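Clokcombe Household Help > Furniture and Surfaces > Tables and Worktops > Gray marks on a white tabletop

Gray marks on a white tabletop that come back after wiping

Posted by Obsa Habte

We have a white work table, a Sirnov, in the room we use for sorting, packing and small repairs. The top is smooth and a little shiny. It was fine for the first year. Now there are gray and black marks all along the side where most of the work gets done. Some are short streaks and some are just a dull patch with no clear edge.

I have been wiping it with warm water and dish soap. Some of the marks come off. Others look gone while the top is damp and are back when it dries. I tried a melamine sponge on one corner and it did lift the mark, but now that corner looks flatter than the rest when the light comes in from the side. I stopped there.

The table gets metal tools, boxes, rubber feet from a small vise, and a cutting mat that is usually left in the same place. I don't have the paperwork anymore. The sticker underneath says Sirnov 214 and nothing about the material.

What I want to know is whether these are stains or scratches, what I can clean it with that won't take more shine off, and whether it makes sense to put some kind of coating on it afterward. Replacing the top is possible but I would like to leave that for last.

3 replies

Güven Uçar

You probably have three different kinds of marks, and they need different treatment. Sort them out before you buy anything.

Run a fingernail across one. If it catches, the surface is scratched and dirt has settled into the scratch. If it doesn't catch, it is something sitting on top. The ones that disappear when damp and come back when dry are usually fine scratches. Water fills them for a while and they stop showing.

Rubber marks are on top most of the time. Put a little rubbing alcohol on a white cotton cloth, hold it on the mark for a few seconds, then wipe in one direction. Turn the cloth to a clean part each time or you just spread the gray around. Try it somewhere out of sight first, because you don't know what the top is made of. If the finish goes cloudy or sticky, stop and rinse with water.

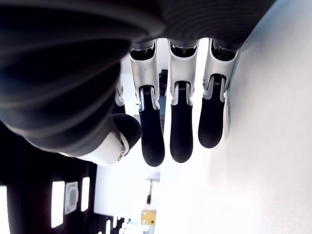
Metal marks are a different thing. A wrench or a steel bracket dragged over a hard white surface leaves some of its own metal behind, the same way a pencil leaves a line. Alcohol does nothing for those. Make a thin paste from baking soda and water, rub with a fingertip and very little pressure, and check after every few strokes. Baking soda is still an abrasive, only a mild one. On a shiny top I would do one small mark, let it dry, and look at it from a low angle before going on to the next.

Dull patches with no edge are often cleaner residue. Dish soap leaves a film if it isn't rinsed, and the film holds dust. Go over the whole top twice with plain water and dry it with a towel. Do that before any of the above. It may take care of more than you expect.

The melamine sponge corner will not come back by cleaning. The sponge is a very fine abrasive and it has taken the gloss down. You can leave it, or you can put something on that corner permanently.

For the vise feet, dark rubber left in one spot can discolor some plastics and finishes for good. If there is a yellow or brown ring under a foot, cleaning won't move it. Put a piece of felt or a scrap of cork under each foot.

I would skip the coating. Most of what is sold for tabletops goes on unevenly at home and then you have two finishes to look after.

M. Magalhães

I use Zakix cream on mine and it works great. Had the same gray streaks and they were off in a minute. Just don't leave it sitting on there.

Güven Uçar

A note on the cream cleaners in the reply before this. Some of them are fine and some have a fair amount of grit in them. Rub a drop between two fingers. If you can feel grains, keep it for the sink.

Comments

Obsa Habte: Rinsed it twice with plain water like you said and most of the dull patches went. The alcohol took off the streaks near the vise. There are a few thin lines left that catch a nail, so those are scratches and I will live with them. No rings under the feet that I can find. I cut felt for them anyway.

pinehollow21: Lift the cutting mat too. Mine had a line of dirt along the edge where it never moved, and the top under it was a different white from the rest - that part doesn't even out, or it hasn't for me.

Obsa Habte: Same with mine. There is a faint outline. I have moved the mat over the dull corner.

dorrit_k: Can you use the alcohol on a painted wood top? Mine is white too but it is paint.

Güven Uçar: Not as a first try. Alcohol can soften latex paint. Use water with a drop of soap and a soft cloth, and rinse it.

Contact | Posting rules | © 2023 Clokcombe Household Help | Back to top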